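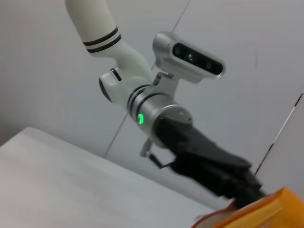 Figure 2. Collection setup at the Verkow site, with the arm holding an orange object over a white tabletop. The depth camera is mounted on a bracket above the wrist.

3.2 Collecting demonstrations

We collected 3,189 demonstrations of picking and placing with two identical arms, one at the Verkow site and one at the Graner site. Operators moved each arm by hand controller while watching the task directly. Each demonstration begins with the arm at rest in a start pose and ends when the operator lets go of the object and presses the stop key. Runs longer than 30 seconds were stopped by the software and discarded.

The depth camera moves with the gripper (Figure 2), so its view of the table changes through the whole run. We kept this view as the main input to the policy. A second view, taken from beside the arm, was recorded at the same time and used in the tests described in Section 5. Joint angles and the gripper command were saved with every pair of images.

Objects came from the Pritchard set, which we split by shape before any recording took place. Before each run the operator received a start region and a goal region drawn at random by the Delarix logging tool. Operators were told to place the object anywhere inside the start region and to vary how it was turned. They were not told which grasp to use. As a result the same object is often picked up in several ways, and we made no attempt to even these out.

Failed grasps were kept if the operator recovered and finished the task. Runs in which the object left the table were removed. We set aside 200 demonstrations for validation, drawn evenly from both sites. The Graner arm was recalibrated in March, and demonstrations recorded there before that date use the older camera offset, which is stored in the header of each file.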